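## 3. Living rooms that face the hill: the Medatstead terraces

The Medatstead terraces have been written about mostly as a housing scheme, and we think they deserve just as much attention as a piece of interior planning. Eduardo Sarmiento drew the first layouts with a very plain idea in mind - that a family should be able to see the slope behind the house from every room where people sit down. It sounds modest, but on a steep site with narrow lots it is wonderfully hard to do, and the way he got there shapes nearly everything else in the plans.

Each house is split over half levels. The kitchen sits at street height, the living room is a short flight up, and the bedrooms are tucked underneath, dug into the bank and lit from a side court. Marin Vlachou, who took over the drawings when the second row was approved, kept the section almost untouched but moved the stair from the party wall to the centre of the plan. We love this change. It costs a little floor area, and in return the light from the upper windows falls straight down into the kitchen, which in the first row is rather dim by mid-afternoon.

Our survey covered 60 houses across both rows. We measured the main rooms, noted any alterations, and talked with residents about how they use the half levels day to day. Fieldwork was done in August, when the sun is low enough to test the deeper rooms properly. Two houses had been altered so heavily that the original section could no longer be traced, and they are left out of the comparison that follows.

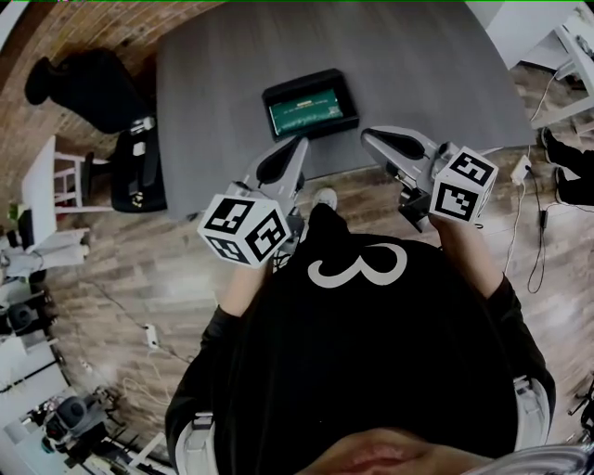 **Figure 1.** A person in a black long-sleeved top holding a pair of hand-held grippers near a gray tabletop.

The central stair also changes how furniture gets arranged. In the first row, residents nearly always push the dining table against the party wall, and the middle of the room becomes a passage. In the second row the table moves out to the window, and the space beside the stair gets used for desks, pianos, toy shelves and, in one memorable case, a full-sized loom! Vlachou's drawings show nothing at all in this spot. She seems to have trusted people to find a use for it, and they certainly have.

Materials follow the same relaxed approach. The lower walls are exposed block, painted or left bare as each household prefers, and the upper floor is lined in pale timber boards. Sarmiento's notes ask for the boards to run uphill, in line with the view, and the builders kept to this even in cupboards and on the backs of doors. It is a lovely detail to come across. The boards have darkened unevenly over the years, so that you can often tell where a bookcase once stood.

Comparison with the Drurnska courts is useful here. Those houses use half levels too, on a gentler site, but the living rooms face the street and the stair is closed off by doors. Residents there spoke of the upper and lower floors as separate places, and several had rented out the lower one. At Medatstead we heard of only one such arrangement, in a corner house with its own gate. An open stair makes it hard to divide a home, and we found that families with teenagers had mixed feelings about this. Sound travels freely, and so do cooking smells.

Three of the first-row households have since rebuilt their stairs in the centre, working from copies of the later drawings. All three kept the old opening by the party wall as a storage nook. We return to these conversions in Section 4, where we set out the cost of the work and the changes in daylight measured on the kitchen bench before and after.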